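Pre-purchase inspection checklist: hand-held gripper kit
Site: Sikance, window desk
Checked by: Musa Adebisi, 30 Apr 2024

1. Finger pads: ridges clean, no tears. OK
2. Screws in both white mounts. OK, but ask Lammers for spares
3. Soft items to try: folded cloth first. I love how gentle these pads are!

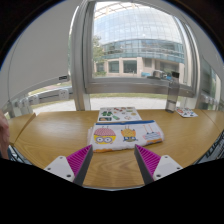

Item 3: fingers open, folded cloth ahead.

4. Quote from Trukier: 279 per pair of fingers. Good value, and we'd want 2 pairs
5. Delivery: 14 days. Fine
6. Desk clear of trip hazards and loose leads. OK 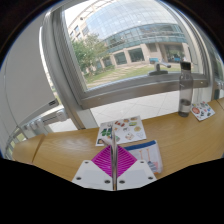

7. Budget. We have roughly 3000 for the whole lot, and the Plillurus bid leaves room for a proper carry case (yes please!). Before we sign I'd like thin, flat things added to the trial list, and the sticker sheet is a great one to begin with. Please keep the water bottle well back on the desk, as it is now, or put it on the floor.

8. Spare pads priced separately? Still to ask
9. Training for new users: to book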